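Handling soft goods: where to hold, how to set down
Speaker notes, November session, Trerinness

Slide 1 – Scope
Introduce myself and credit Parvathi Suvarna for the measurements. Limit the talk to thin, flexible items with no rigid edge: covers, liners, pouches, sheet foam. Boxes and anything with a handle are out. Say this early, or the questions will be about boxes.

Slide 2 – Where the numbers come from
Packing room at Urkthorpe, one shift pattern, 2,229 items logged. Of these, 657 needed a second handling before they went into the carton. Read both figures aloud. Do not give the percentage unless asked; the mix of items changed partway through and Ionuț Bratu has already objected to it.

Slide 3 – Hold point
Main point of the first half. A soft item held at one small point takes its shape from that point. Material gathers into folds next to the hold and opens out with distance. Folds at the hold are acceptable. A crease that runs away from the hold, across the face, is the one to look for before packing.

Pause on the orange piece. Matte surface, narrow at the pinch, wide at the top. Point to the soft folds just above the grip, then to the faint diagonal crease at lower left. The straight left edge is the useful reference when judging how far the face has been pulled out of line.
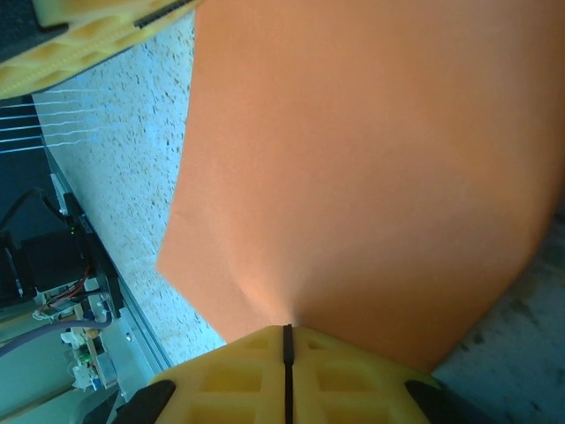 Slide 4 – Setting down
Three rules, one line each on the slide.
Lower the free edge first. Let it touch along its full length before the rest follows.
Release the hold last, with the item already supported.
Smooth from the hold outward. Smoothing toward the hold pushes slack into the folds and sets them.

Allow 17 seconds per item for the full sequence. Tudor Bogdan's crew is faster, but they work with a single size.

Slide 5 – Folding for the carton
Fold on the long axis, then once across. Keep the former hold point on the outside of the fold – it will carry a mark for a while and should not be pressed under the stack. Maximum stack is 43 pieces in the Vuvov carton. The Vlad carton is shallower and has not been tested.

Slide 6 – Open items
Corina Furtună is comparing one-point and two-point holds on the larger liners. No results yet. Matte and gloss surfaces were logged together, so I cannot separate them. Take questions here, skip slide 7 if short of time.

Slide 7 – Reserve
Table of second handlings by item type. Explain the blank row: the type was withdrawn before logging began.

Contact: Tincuța Sima, Packing Methods, Trerinness | Back to top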